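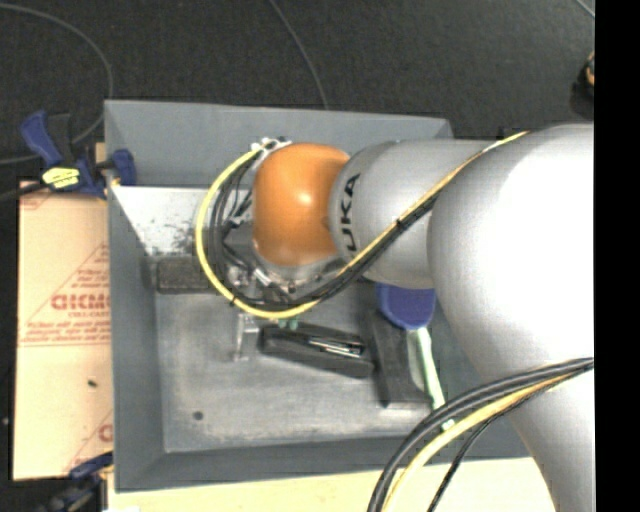 Rajitha Patwary doubts the cable loop will last: it has been tied the same way since April, she writes, and every time the wrist turns hard the strands rub at the same two spots. She would rather see a proper dress pack. I agree with her on the rubbing and less so on the dress pack, which we priced once and which would not fit over the wrist without moving the gripper mount.

Ulla bin cell - setup and upkeep notes

Maintained by Damián Quezada, Wiltham. Read this before you use the logs, and again before you touch the arm.

What this folder holds

Logs from 3,293 pick attempts in one cell, one arm, one metal bin. Of these, 2,228 were run with the bin clamped and 1,017 before we clamped it. The rest are test moves and should be ignored. The early set is marked "loose" in the notes column. I would not train anything on it. The bin crept when the gripper touched a wall, and the recorded bin position was never corrected.

Bin

Held at its edge with bar clamps. Esi Akolgo wants a bolted fixture and has drawn one. Until it exists, check the clamps by hand at the start of each shift. Push on the bin wall. If it moves at all, tighten and redo the bin origin. Do not trust the origin file just because it loads without an error.

The floor of the bin is scratched metal and the scratches are staying. An earlier version of this page said they help the depth reading. I have found no test that backs that up, so I took the line out.

Cables

The yellow cable and the black bundle run together below the wrist and are held with cable ties. After any change:

1. Jog the wrist slowly through its full range with the bin empty.
2. Watch the loop, especially where it hangs lowest. It must clear the bin wall.
3. If a tie has slid, cut it and fit a new one. Pulling it back by hand does not hold.
4. Feel the yellow jacket for flat spots with the arm powered down.

Cledik, the tool we use for logging, has a "cable health" score. It is computed from motor current and knows nothing about the cable. Leave it switched off.

Gripper

Wipe the fingers and check the screws every 500 picks. The number came from Ivana Sosa, who picked it as a starting point, and it has been quoted since as if it were measured. It may be too long for heavy parts.

Known problems

- Long flat items near a wall are logged as "picked" when they were only tipped up. Check the weight column.
- The Arancibia calibration script reports success even with the wrong tool loaded - compare the tool name yourself.
- Picks near the front wall are few. Any success rate for that area is close to a guess.

Changes

Send them to Agustina Durán with the log that shows the fault.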